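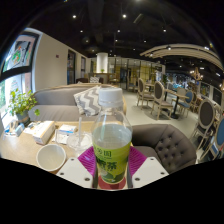

Attached: bottle_table.jpg, view from the hand-held gripper, green tea bottle between the pads

Re: [drodach-users] Grasp width jumps when the object is see-through

Hi Isa, hi all,

Thanks for writing this up so carefully, and sorry it took me a few evenings to get back to you. I wanted to try it on my own recordings before saying anything, and then of course I got distracted by a completely different bug in the log reader (fixed now, by the way, pull when you get a chance).

Isa wrote:
> We run the Drodach width estimator on recordings from a hand-held
> gripper, then feed the result to the policy as the finger command.
> With boxes and cans it is lovely. With clear bottles the width is
> fine until the pads close, and then it starts to jump, sometimes
> by several millimeters between one image and the next. The planner
> believes it and opens the fingers again. I have tried a stronger
> low-pass filter but then everything lags. Is this a calibration
> problem on my side, or is the estimator not meant for this?
> Config is the default one, apart from the exposure setting.

I don't think your calibration is to blame, and I'd leave it alone for now! The estimator in the default config does two things. It fits a color blob to each finger pad, and it also looks for the edge of whatever is between the pads, then blends the two numbers by confidence. On a box the edge is strong and sits right where the pad ends, so the two agree and you get that nice smooth curve. On a clear bottle the edge finder has a much harder time. It can latch onto the side of the bottle, or the edge of the label, or something in the room showing through the plastic, and it will report any of these with a perfectly cheerful confidence score.

The attached picture is a good example of the kind of thing I mean. The pads are magenta, and they are about as easy a target as you could ask for. The bottle between them is another matter: clear plastic, pale tea, and a yellow-green label around the lower half that has far more contrast than the bottle itself. Then behind it all you have a room full of furniture, with a chevron cushion on the sofa partly hidden behind the cap (my edge finder adores a chevron, I'm afraid) and a tufted armchair off to the right. There are bright spots all over a black ceiling too, so auto exposure has plenty to chew on.

What I'd suggest is to turn the object edge term off and let the pads do all the work. In the config:

width:
 use_object_edge: false
 pad_color_space: hsv
 pad_min_area: 241
 hold_last_on_dropout: 3

The area is in pixels and is what I use at my image size, so please check it against yours. If you record smaller images you'll want to bring it down, or you will lose a pad whenever a finger turns away from the camera a bit. The hold value is in images, and I would not go much higher. Iordache's group tried 39 once, when we were all still working out of the same branch, and the gripper in simulation would sit there holding a very confident grasp on nothing at all. It took us most of an afternoon to find out why.

I reran a session of roughly 2000 images with these settings, all of it clear bottles and cups, and the jumping after contact is gone. There is still a little noise while the fingers are closing fast, which I put down to motion blur, and your original low-pass filter (the gentle one!) should take care of that without adding the lag you saw.

Two more things while I'm here. First, please do mask the black band along the bottom before fitting anything. The loader has a static_mask option and it takes an ordinary PNG. It won't change the width much, but it stops the exposure normalizer from treating that whole dark area as part of the room, and then the pad color stays steadier from one recording to the next.

Second, about the planner opening the fingers again: I think that deserves its own fix, whatever we do with the estimator. If you are using the Dredow bridge, it passes the width straight through as a target with no memory of whether a grasp has been made. I have a small patch that adds a latch, so that once the width has settled, only a clear opening motion releases it. It's rough and the naming is terrible, but I'd be very glad if someone other than me ran it before it goes into the September release.

If you could send me one of the bad recordings, with the config next to it, I'll add it to the regression set. We have far too many cardboard boxes in there and hardly anything you can see through. Short is fine, as long as it includes the approach and a bit of the hold.

All the best, and do shout if the mask option gives you trouble, the docs for it are thin,

Bijan Farahani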